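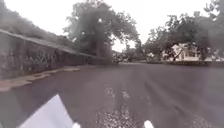 Why do roads get patches?

I walk the same road nearly every morning, and I've become a bit of a road nerd. I look at the edges, I look at the walls, I look at the bumpy bits. My family has stopped waiting for me. So if you've ever wondered why a road is smooth in one spot and scruffy in another, pull up a chair (or a kerb – well off to the side, please) and I'll tell you what I know.

Let's start with what a road is made of. Most of the grey roads you ride on are asphalt. It's a mix of small stones and sand, all stuck together with a black, gooey stuff called bitumen. Think of a rocky road slice, only please don't eat it! The stones are the marshmallows and the bitumen is the chocolate. When it's hot you can squash it flat, and when it cools down it goes hard.

A brand new road is very dark, because every stone is wearing a thin coat of bitumen. Then the tyres come along. They rub and rub, the sun fades the colour, and after a while the coating wears off the tops of the stones. That's when you start to see pale, speckly places. You're looking at the stones themselves, peeking out.

Worn spots aren't the same thing as potholes. A pothole needs water. Rain gets into a tiny crack and trickles down underneath, and the ground below goes soft. A heavy truck rolls over the top and – crunch – the road sags and breaks. In places with freezing winters it's even worse, because water takes up more room when it turns into ice, and it pushes the crack wider. I grew up in Kulteston, where we had a pothole on our street so big we gave it a birthday.

Now have a look at the side of a road instead of the middle. If the road has been cut into a hill, you'll often find a long wall there. It's called a retaining wall, and "retaining" is just a fancy word for holding on. Soil is heavy, and wet soil is much heavier. Without the wall, the hill would slowly slump down onto the road, a bit like a sandcastle when the tide comes in.

Stone walls are my favourite because things live on them. Moss doesn't have proper roots, so it can cling to bare rock. Ivy has little roots along its stems that hang on like fingers. Tiny ferns squeeze into the cracks. Many old walls have a row of flatter stones along the top, too. That's the coping, and it works like a hat and keeps the rain from soaking down into the middle.

And what about the crumbly stuff along the bottom of a wall? Cars push air sideways as they whoosh past, and rain washes bits toward the edge. Grit, leaves, twigs and seeds all end up there. Leave it long enough and it rots down into soil, and then weeds start growing in it. The old lane out past Drutergate has a whole row of dandelions growing that way, right on top of the road!

If you'd like to be a road nerd as well, try this on your next walk. Take a grown-up, stay on the footpath and bring a pencil. Find the darkest bit of road and the palest bit, and draw them both. Which one gets more tyres? Then find a wall and see how many different shades of green you can spot. Go back after it rains and check whether the colours look the same. My best score is four greens, and I'm still arguing with my family over whether one of them was really yellow.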